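Speaker notes - "How to keep wool for 20 years"
Hallumwood evening talks, October
Virgilio Villanueva

Start. Wait until people sit. Say good evening and thank the library for the room. Say that I learned English as an adult, so please raise a hand if a word is not clear.

Slide 1 - Why I talk about wool

My mother had a repair shop and I did my homework under the cutting table. She told customers the same thing every winter: the washing hurts the wool more than the wearing. As a boy I did not believe her. Now I repair knitwear myself and I see it each week on my own table. Most sweaters that come to me are not worn out. They are stretched, felted, or eaten by moths.

Ask the room: who has lost a sweater to the washing machine? Let them tell one or two stories, but keep it short.

Slide 2 - Washing

Wool has small scales on each fiber. When the water changes quickly from warm to cold, and there is rubbing at the same time, the scales lock together. This is felting and we cannot undo it. Cool water, little soap, no rubbing. Press the water through with flat hands.

I use Plumon at home, but any mild wool soap is good. Do not make this sound like an advertisement.

Between wears, air is often enough. An open window and one night on the back of a chair. Careful with the shoulders, a narrow chair makes bumps.

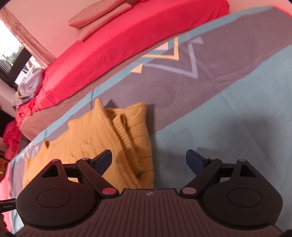
Slide 3 - Drying and shaping

Gravity is the enemy of a wet knit. The water is heavy and it pulls the stitches down, so the sleeves become long like for a monkey (pause, people usually laugh). First roll the sweater in a towel and press, never twist. Then it must lie flat. You do not need a special rack for this. A bed is a good surface if you put a dry towel first, and there is enough space to open a knit like the yellow one on the slide and look at every part of it. Pull the ribbing together gently with the fingers. Measure the chest before washing and bring it back to the same number.

Question that always comes: can I use the dryer? No. Some labels say yes, and then it is your decision.

Slide 4 - Folding

A hanger is for shirts. For knits I fold the sleeves back, then fold the body 2 times, and put the heavy pieces at the bottom of the pile. Change the fold line when you put it away for summer, or the crease becomes a weak place.
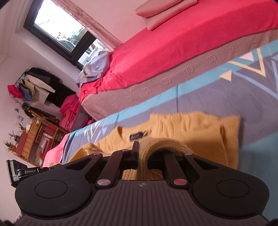 If a drawer is too full, take something out. Pressed wool loses its air, and the air is what keeps us warm. Show the two small samples from my bag here, the Drematow yarn and the old Ó Flaithearta one, and pass them around. Remember to get them back!

Slide 5 - Moths

Moths like dirt, darkness and quiet. Wash before storage, even if the sweater looks clean, and open the box sometimes. Cedar smells nice but it is a weak protection. The freezer works better: closed bag, 4 days, then let it come slowly to room temperature before opening. Repeat one time if you found larvae.

Slide 6 - Small repairs

Show the darning on my gray elbow. It has 144 crossings, I know because a student asked me and I had to count them at night. Explain that a hole repaired early needs only a few minutes, and the same hole after one more month needs an evening.

Thread should be a little thinner than the yarn. Do not pull tight. If the color does not match exactly, I prefer a color that is clearly different - almost the same looks like a mistake.

Questions, then invite them to the table to try a darn. Needles are in the blue tin, scissors in the side pocket. The lights in the hall go off at nine, so start to pack ten minutes before.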